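Wanted: Evening Front Desk Person (and Reluctant Plant Parent)
Vorer Community Language School

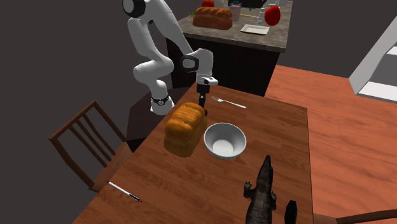
We teach evening classes to adults who have already worked a full day and would, on balance, like to be lying down. They come anyway. Somebody has to be at the desk when they arrive, and until the end of September that somebody is Orysia Nechyporuk, who is leaving us to study nursing. We have tried guilt. She is still going.

The hours are 4pm to 9pm, four evenings a week. The pay is $16 an hour, paid every 2 weeks, with a paid half-hour break that you will spend explaining to someone that their class is upstairs.

What you'll be doing

Checking people in. We run 13 classes this term, in rooms numbered by a previous tenant with strong private beliefs about numbers. You will learn where Room 7 is. Then you will teach others.

Answering the phone. Most callers want to know whether it's too late to join (usually no), whether there's parking (sort of), and whether they can skip Beginner because they once spent a summer in Lisbon (please send them to Rozália Kovács, who does the placement interviews and is kinder than she sounds).

Taking payments and chasing the ones that didn't arrive. You need to be able to write a polite email for the third time.

Running the copier. We'll show you. It has a tray that sticks, and there's a knack to it which Orysia has promised to write down before she goes.

Watering the plants at the top of the stairs. The fern is past saving but we water it out of respect.

Locking up. Lights, windows, back door, alarm. The alarm gives you less time than you'd like.

What we're looking for

Someone who is calm when six people talk at once, and who can use a spreadsheet without merging the cells. You should be comfortable on your feet for part of the evening and able to carry a box of textbooks up one flight, as there is no elevator. A second language is welcome but you don't need one. Our students are here to practice, and they will practice on you.

Desk experience of any sort counts: a gym, a dentist, a motel, a library. If you have worked a school registration week anywhere, say so in the first line and we'll read the rest standing up.

What you get

Besides the wage, one free class per term, any level, and up to $800 a year toward outside training once you've been with us six months. There's coffee. Opinions on it vary.

How to apply

Send a resume and a short note to Valentyna Hutsuliak, office manager, at the address on our contact page. Half a page is plenty. Tell us about a time you dealt with a difficult person, and please don't make it your current boss.

Interviews take half an hour and are held at the school, with Valentyna and one teacher. We reply to everyone, including the people we turn down. Use the side entrance on the alley - the front door has a bell, but it rings in Room 7.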